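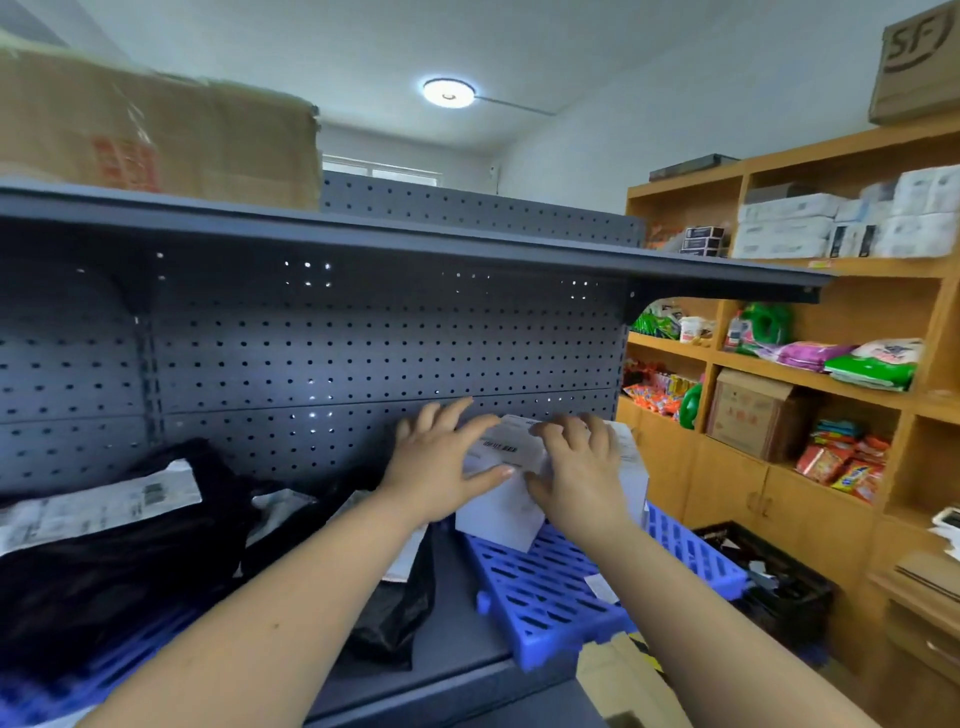 Parcel shelves at the Gasurix open day

I went over to Drenville on Friday for the Gasurix open day. Regular readers will know that I have an interest in small parcel handling, meaning the sort that goes on at the back of a shop and not the sort that needs a building the size of an airfield. Gasurix are working on the first kind. Their system is called Kwon, and its job is to put parcels on a shelf and get them off again when a customer asks for one.

Put like that it sounds like a weekend project. I have been to enough of these days to know that shelves are where most of the trouble lives, and I took the early train from Gosdale with fairly low expectations and a cheese roll.

The day came in two parts. The morning was the hand work, done on a gray-painted metal rack with blue slotted plastic trays on it and a perforated back panel. The afternoon was Kwon itself on a test rack in the other room, plus questions. I will take them in that order, although the second part was better attended.

The hand work

Gasurix teach the arm from demonstrations. A person does the job at the rack, the job is recorded from head height, and the recordings go into training. The published set for the current version holds 147 sessions. They were quite open about the fact that a session can be anything from a single parcel to a full tidy of the shelf, so the figure tells you less than you might hope.

I spent most of the morning watching this and was glad I did. The rack stands among ordinary stock: a pale wooden cabinet with snack packets and other groceries, large cardboard cartons up on top of things, light showing as bright spots through some of the holes in the back panel. Anybody who has built a vision rig will wince at that panel. A regular grid of small round holes with daylight coming through some of them is a nasty background for depth and not a lot better for colour. I asked whether they had thought of fixing a plain sheet over it. They had, and had decided against it, on the grounds that the shops they want to sell to have panels like this one and will not be covering them up.

The parcels fall into three groups, in order of difficulty.

Boxes. Rigid, flat faces, label on one side. Everybody can do boxes.

Mailer bags. The black plastic ones. They bulge, they slump over the front of the tray, and the label bends with the bag. Barcodes on a curved bag read badly, and the plastic is shiny enough to throw a highlight across the bars.

Paper. Loose sheets and slips. A sheet has no useful stiffness, folds over whatever is under it, and has to be held with two hands if you want it flat. Paper gets left out of most demonstrations of this kind and I was pleased to see it included.

What interested me was how much of the hand work is pressing and how little is gripping. With a box you take hold of the sides. With a bag you put a palm on it and lean it against something. The back panel is doing half the work as a third surface, and a two-finger gripper approaching from the front gets no benefit from it unless the planner has been told that touching the panel is allowed. In most planners I have used, the shelf is an obstacle and contact with it is a fault.
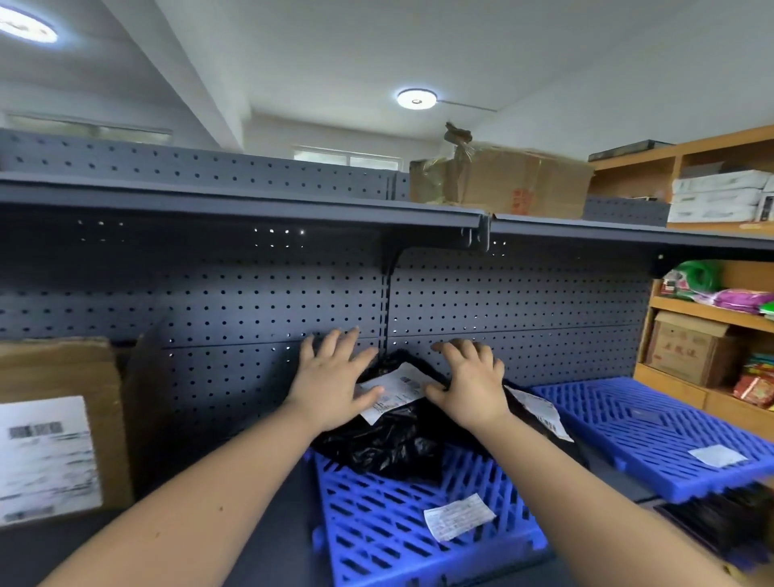 Black mailer bag on the blue tray, held against the perforated back panel.

I put this to the engineer at the rack. The answer was that Kwon treats the tray and the panel as soft contacts with a force limit, and that the limit was arrived at by raising it until something on the test rack moved that should not have done. I have no complaint about the method. I have done the same thing myself with a good deal less paperwork.

A few details for anyone building something similar.

The shelf they care most about is at 945 mm from the floor. At that height both forearms come in nearly level and the head looks slightly down, so the hands cover a good part of the label at the moment you would most like to read it. Kwon reads the label before contact and then carries the result forward. If the parcel is turned during handling it is not read again until it has been let go. I think this is a weakness. Two bags of much the same size, next to each other, with white labels in similar places, is exactly the case where you want a second read.

The blue trays are slotted, and the slots matter. A fingertip can get underneath a box where it crosses a slot, which is handy. A thin slip of paper lies over the slots and gives a suction cup nothing to seal on. They tried suction in April and gave up on it for paper, though it is still the preferred tool for boxes.

Anything under 200 g is treated as light and handled at a lower speed. Bags go at the lower speed whatever they weigh. The reason given was that the contents shift, and the arm feels the shift as a bump and stops.

Stacks

The last piece of hand work before lunch was stacks of boxes. I had expected to find this dull. White boxes, plain faces, one on top of another, both hands on the sides and off you go. It is easy for people because we adjust the squeeze without thinking about it. For an arm it is a choice between taking the boxes one by one, slow and safe, or taking the stack as a unit and trusting the friction between layers.
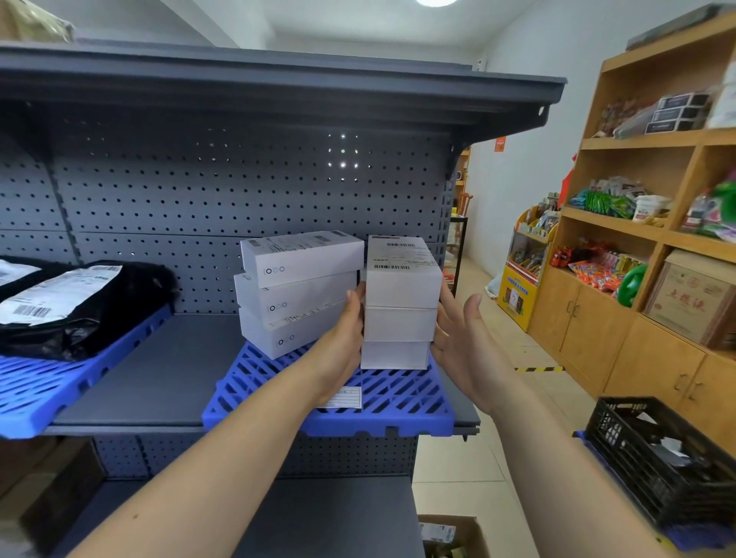
Kwon takes them one by one. The engineer said the two-armed version will take a stack of three, and that they have it going on the bench, but it was not on show and I did not press. There is a further problem in that only the top label can be read in a stack. If the labels are on the lids, the system knows what is on top and has to remember what is below. If somebody has been at the shelf in the meantime, what it remembers is wrong. The answer in the current version is to unstack everything at the start of the day and build its own record. I would not like to be the shop that has to wait for that.

Lunch was sandwiches. The tea was good.

Kwon on the rack

The afternoon demonstration ran to a script: put away ten parcels from a crate, then fetch four of them by number. Putting away went well. The arm is quiet and moves at a sensible pace, with a pause before each contact that I put at half a second. One bag was refused twice for an unreadable label and set to one side for a person to deal with, and this was treated by the staff as normal. I agree with them. A system that knows when to hand over is worth more to me than one with a slightly better read rate.

Fetching was less tidy. Three of the four came out first time. The fourth was a bag behind another bag, and the arm had to shift the front one along the tray. It did so by pushing with the side of the finger, and the bag rolled instead of sliding and ended up label down. The parcel behind it was fetched correctly. The front one is now, as far as the record goes, exactly where it was. I asked whether the record would be corrected and the answer was that it would be picked up on the next scan.

They gave a figure of 778 fetches on the test rack since the last software change, and I did ask how many of those had needed a hand. The number was promised by email. I will add it here if it comes.

Questions and odds and ends

Somebody asked about price and got a polite reply with no price in it. Somebody else asked if the rack could be any make, and the answer was yes so long as the uprights are slotted and the trays are theirs. I asked about lighting after dark, given the business with the panel, and was told that most of the recordings are from daytime and that evening sessions are planned. I would do those before I did anything else. A pickup shelf in a shop is at its busiest after people get home from work.

I also asked if the force logs from the demonstrations would be released along with the video. At present there are none; the people doing the demonstrations work with bare hands and only the pictures are kept. That explains a fair amount of what I saw in the afternoon. Pressing a bag against a panel looks the same on video at any force you like, and the arm has to find out the rest for itself.

Trains back to Gosdale were running late, so I wrote most of this on the platform. The next open day is in April and I have put my name down. If anyone has got a fingertip sensor to survive a few months of plastic mailers, please leave a comment with the part you used and how you mounted it. Mine keeps peeling at the edge.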